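Wendance reopens its workroom, and I finally got my watches sorted

Wed 26 February

If you've walked past the old shoe repair shop next to the bakery lately, you'll have noticed the paper has come down off the windows. Wendance is open again! For anyone new to the neighbourhood, it's the little woodwork and homewares shop that used to be up the hill, and it closed its doors in December when the lease ran out. I'd more or less given up on it coming back, so I was thrilled to see the lights on last week and went straight in with my umbrella still dripping.

The owner, Kamol Suwannarat, was behind the counter sanding something (he is always sanding something) and he showed me round. The new place is 80 square metres, so it's a good deal bigger than the last one, and most of the extra space has gone to the workroom out the back. You can see right into it from the shop floor through a wide doorway. There's a long bench, a rack for offcuts, and a sink he's very proud of because the old shop only had a tap in the yard. The front half is for selling. Spoon rests, bread boards, coat hooks, those little three-legged stools that everybody's kids seem to have ended up with.

What's new is a range called Naciri, and it's all small things for the top of a dresser or the shelf by the front door. Trays for keys, a dish for rings, a holder for glasses, and a watch stand. Kamol says he started making them for himself during the break, when he had his whole house in boxes and couldn't find anything smaller than a toaster. He drew up the watch stand first and the others grew out of it. They're made from short lengths of timber left over from bigger jobs, so the colour and the grain change from piece to piece, and if you see one you like you'd better grab it.

I asked him how many he'd made and he went off to check his notebook, which took a while. The answer was 46 pieces in the first batch, across the whole range. He'll do another lot once those have gone, but he wouldn't be pinned down on a date, and I didn't push it. He did say he's happy to take names, and there's a sheet of paper taped to the counter for that. Write neatly, he's had trouble with the last lot.

Now, I hadn't gone in meaning to buy anything. But I've had a problem with watches for years. I've got two that I wear, both on black straps, and they've always lived in a bowl with my spare change, a tape measure and a collection of dead batteries I keep meaning to take to the depot. Every morning I'd fish about in there and come up with the wrong one. My sister gave me a padded watch box a while back, which was kind of her, but it has a lid, and once a thing goes under a lid in our house it's as good as gone.

So a watch stand came home with me, wrapped in newspaper, and I cleared a bit of space for it. 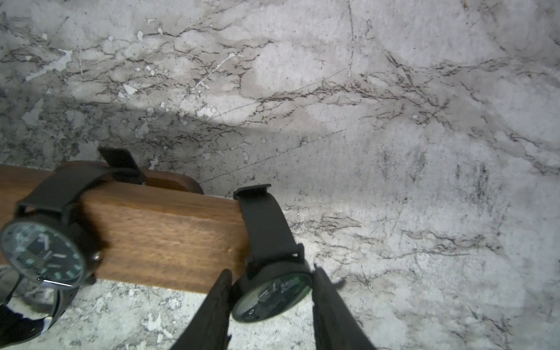
I've gone for one of the walnut-brown ones, and I can tell you the best part is just being able to see what I've got. Watches go over the bar by their straps and that's the whole system. No cushions to squeeze, no little drawer. I did spend a silly amount of time that first evening deciding which should go on the left, and my husband asked if I was coming to eat or not.

The bowl has been emptied as well, I'm pleased to say. The coins went in the jar, the tape measure is back in the kitchen drawer, and the batteries are in a bag by the door (they'll probably still be there at Easter, but they're nearer the car than they were). It's funny how one small thing finding its spot sets you off on all the rest. I did the whole hall cupboard on the weekend and found a glove I'd been looking for since last winter.

Back to the shop. Wendance will also be taking in small repairs again, wobbly chair legs and split handles and so on, and you can leave them at the counter with your name and phone number. Kamol would like it known that he doesn't do upholstery. He's asked twice as often about that as anything else, apparently, and he said to please put it in the write-up, so there it is.

Prenine, the candle people from the market, have a shelf near the window too, and they'll be sharing the space for the time being. I picked up one that smells like a cut lawn and I'm still making my mind up about it.

There's no ramp yet at the front step, but one is on order, and in the meantime you can knock at the side door in the laneway and somebody will let you in. Parking's easiest behind the bakery after the lunch rush. Cards and cash are both fine.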